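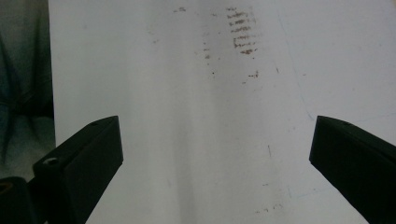
Household robots still stuck on wiping, folding and fetching

18 November 2018

DIMITBY - Brundus, a company that has been promising a chore robot for the home, showed its latest machine to shop owners and reporters in Dimitby this week. It was asked to do jobs that most people do without thinking, and it managed fewer than the printed program had suggested.

The machine has two arms on a wheeled base and a black two-fingered hand at the end of each arm. The company says it can wipe a flat surface, fold a towel, restock a shelf and put away dishes. Visitors saw the first three. The dishes were dropped from the schedule shortly before the doors opened, and a spokeswoman said the session was running long.

Wiping went best. The robot cleared a spill of colored water from a countertop in 2 minutes. It had been told where the spill was. When a visitor asked whether it could find a mark by itself, staff said that feature was "in testing" and moved the group along to the laundry table.

Marks are a harder problem than spills, and cleaning crews know this well. A puddle has an edge. A row of dried brown smudges on a white board is faint in one place and dark in another, and it can look much like a shadow, a scratch or a crease. A person runs a thumb over it, decides whether it will come off, and presses harder or goes to get a different cloth. Pressing harder on the wrong thing ruins the finish.

Brundus did not say how its machine would tell a stain from a scratch. Its handout claims the robot "adapts to any surface." Asked for a list of the surfaces it had been tried on, the company named laminate, glass and stainless steel.

The towel took longer. Staff laid it out flat before the robot began, and the first fold was neat. On the second, one corner slipped out of the fingers and the arm carried on as though it still had hold of it. A technician put the corner back. The finished towel was passed through the crowd, which applauded.

A reporter then offered the robot a sweater. Staff declined.

The company says its success rate on towels is 100 percent under "standard conditions." Those conditions, according to a footnote in the handout, include a single towel of known size, placed flat on an empty table, in even light. Few laundry baskets look like that. The harder part of the job is getting one item out of the heap, and the footnote leaves that part to the customer.

Shelf restocking was the task that interested the shop owners most. The robot moved boxes of crackers from a cart to a shelf at eye level. It moved them one at a time and set them down straight, with the labels facing front. It did not try the bottom shelf, and it did not handle anything in a bag. The owner of a small grocery asked about rice, chips and bread, and was told that soft packaging would be supported in a later release.

She asked when. The answer was August, with no year attached.

A run of 50 boxes had been planned. It was stopped early when the cart had to be moved and the robot needed to be set up again. A stock clerk watching from the side said he would have finished the cart, broken down the cardboard and been on to the next aisle by then. He also pointed out that the store would still need someone to bring the cart out, open the cases and check the dates.

Brundus is hardly alone. Skimonico, a rival that rents floor-cleaning machines to stores, said last year that it would add an arm to its line for picking up dropped items. The arm has yet to ship. The floor machines themselves sell well and by most accounts do a decent job, as long as somebody has picked up the dropped items first.

Tsuji, which makes gripping tools and sells them to both companies, has taken a quieter line. Its sales material says its fingers are meant for rigid objects and warns buyers to run their own trials with cloth, paper and film. Thin flat things are a known weak spot. A sheet lying on a table gives two stiff fingers nothing to close on, and people get around this by sliding the sheet to the edge or lifting a corner with a fingernail.

Companies in the field say the answer is more practice data. The idea is to have people do chores with a tool shaped like the robot's hand, record what happens, and let the software learn from the recordings. Brundus says it has gathered recordings from 70 homes and workplaces and plans to add more. It would not say which chores they cover, how many of the attempts failed, or whether failed attempts are kept.

The last point matters. A person using a gripper can see that the cloth is bunched up and try again without being told. A machine that copies the motion has to notice the bunched cloth too. The towel in Dimitby suggested that it does not always notice.

None of this means the work is worthless. Three years ago a machine from the same company could not have set a cracker box on a shelf without crushing it, and the wiping was smooth to watch. In a hospital supply room or a warehouse where everything comes in the same box, a slow and steady arm that works through the night could be worth paying for. Two of the shop owners said they would look at it again if the price came down.

The price was not announced. Neither was the cost of the service contract, which the handout describes as "recommended," or the number of technicians each robot needs. There were four on hand in Dimitby, for one robot.

Brundus has called the machine "ready for daily life" in its advertising since the summer. Asked what daily life included, the spokeswoman said customers would be free to choose from a menu of supported tasks. The menu at the event listed wiping, towels, shelves and dishes, with an asterisk next to dishes.

The company plans a second showing for store managers at the same hall. It says kitchen tasks will be part of the program.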